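Riva Street Garden and Table Society
Minutes of the September meeting

The meeting opened a little after seven, once the coffee had gone round and everybody had found a seat. Svetozár Lukáč was in the chair and welcomed two new households from the far end of Riva Street, who we hope will come again and who were very kind about the seed cake. Apologies had come in from the Thibodeaux family, who were away visiting relatives.

Minutes of the last meeting

These were read and accepted with one correction. The plum that did so well on the south wall was a late one from the Tolitia nursery, and the minutes had it down as an early one. Mrs. Thibodeaux had telephoned especially to put this right, and the secretary is sorry for the slip and has written it in the margin in ink.

Money

The balance stands at $1,328 after the hose and the new padlock were paid for. The chair said he was pleased with this, considering what the summer had been like for watering. There was a question about whether we ought to keep so much by, and a fairly long conversation followed about the year the pump failed, which those of us who carried buckets have not forgotten. It was agreed to leave the money where it is until spring and look at it again when we know what the fence will cost.

The fence

Two quotes have been received for the fence along the alley. The cheaper comes to $2,000 and covers the whole run with one gate. The other was a good deal higher and included a second gate that only a few members wanted. After some back and forth — and a drawing on the back of an envelope, passed along the rows — the meeting voted to accept the lower quote, provided the gate is wide enough for a full-size wheelbarrow. Svetozár will measure his own barrow and telephone the contractor with the figure. The shortfall is to be made up from the plant sale and the supper, and anyone who would like to give something toward it privately may see him afterward.

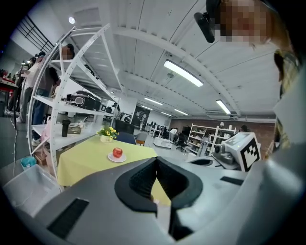
The harvest supper took up the largest part of the evening, as it does every year, and it was lovely to hear so many people with ideas about it. We shall use the church hall again, with places for 60, doors at half past five and food on the tables by six. It was agreed that each household should bring one hot dish or one pudding, and that soup will be made on the premises from whatever the plots give us that week. On decorations there were two schools of thought. Some members would like the tables kept very plain, with a yellow-green cloth and a single red apple on a white saucer, and artificial flowers in a white pot toward the back where they won't get in the way of the serving dishes. Others felt quite strongly that a gardening society ought to have its own flowers on its own tables, even in a thin year, and the dahlias were mentioned more than once. In the end we settled on fresh flowers for the long tables and the plainer style for the small ones, and everybody seemed content with that.

Music for the supper was left open. The accordion was very much enjoyed last time, though it was asked that it begin after the soup.

Apple day

We have had a friendly note from the people at Gullimik Orchard, who are willing to lend us their small press for an afternoon in return for help with their picking. Members thought this a very fair exchange. Anyone with windfalls should bring them washed, in buckets or crates, with the worst of the bruises cut out. Please bring your own bottles too, as we ran short last year and some very good juice went home in a watering can. A sign-up sheet for the picking is on the back of the hall door.

Plots and paths

The path by the compost bays is slippery again and wants wood chips before the rains. Several members offered an hour with a rake, and it will be done on the first dry morning. Would whoever has been putting bindweed in the middle bay please take it to the dump instead. The blue water barrel has a slow leak near the tap, and Svetozár has a washer at home that he thinks may fit.

Any other business

A green enamel mug and one left-hand glove have been in the shed since July and would like to be claimed. There was a request for spare raspberry canes, answered at once by three people, so that is well taken care of. Thanks were given for the seed cake, and the recipe is to be copied out for those who asked.

The meeting closed at ten minutes to nine. The next one will be in the same room at seven, and members are asked to bring their seed lists with them.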